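Workshop notebook, September, started at 10 p.m. with cold coffee

Back on the music library job. The old Ralleck player (the silver one with the click buttons, not the one with the dead screen) finally shows up as a drive again after I swapped the cable for the third time. So the copy is running and I get to sit here and write.
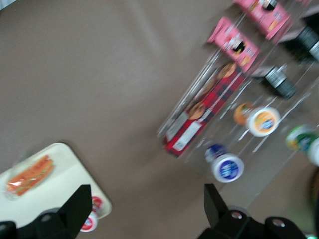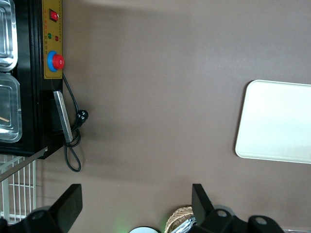

Will the songs keep their play counts if they only get copied over as files?

They won't. The play counts and star ratings live in a separate database file on the player, so that has to be exported first and matched back up to the songs afterward.

Which I knew, sort of, and forgot, and then remembered with the copy already going. Oh well! Copying doesn't touch the database, so I just grabbed it separately once the first folder was through. It's saved as "ralleck db before anything" on the shared drive. Please don't tidy that name up, my script looks for it.

Where things stand: the player says it holds 3,634 songs. The file names are a mess, all four-letter gibberish, because the Ralleck software renamed everything on the way in back when I loaded it. The tags inside the files look fine so far. I opened a handful and artist, album and track number were all there. Cover art is hit or miss. The stuff I ripped from my own CDs has none at all, and I remember being too impatient to wait for it to download (I had a very slow connection and a very tall pile of discs).

I ran the first batch through Foleo to rename from tags. It's quick, I'll give it that, but it has this habit of treating every guest singer as a new artist, so one soul compilation turned into 12 folders with a song or two in each. There's a setting for "album artist first" under the second tab. Turn that on BEFORE the scan. I turned it on after and had to clear the whole thing and start over, grumbling.

Then there are 53 tracks that Foleo won't open. They're all store purchases from the years when songs came locked to a computer, and mine were locked to the old Gendale desktop that went to the recycler two moves ago. Moved them to their own folder for now. I might still be able to log in to the store account and download them again without the lock, if I can work out which email address I used. Two of them are live versions I've never seen anywhere else, so I'd hate to lose those.

Battery: drops from full to half in one evening of playing, then hangs on at half for ages. I've got a replacement in the drawer but I'm not opening the case until the copy is done and I've checked it on a second machine. The tabs on these are brittle and I broke one on the last player.

Also tried the Kravchuk speaker dock, just to hear something while I waited. Left channel cuts out when the player leans back. Bent the dock connector forward a hair and it came back, then went again halfway through a song. Probably a solder joint. Taped a note to it.

To do next time:
Compare file count on the laptop with the player's own number
Rerun Foleo with album artist on
Try the store login with the old college address
Find the small plastic pry tool, it was in the blue tin

11:40, copy is up to the letter M folders. Leaving it plugged in overnight with sleep turned off.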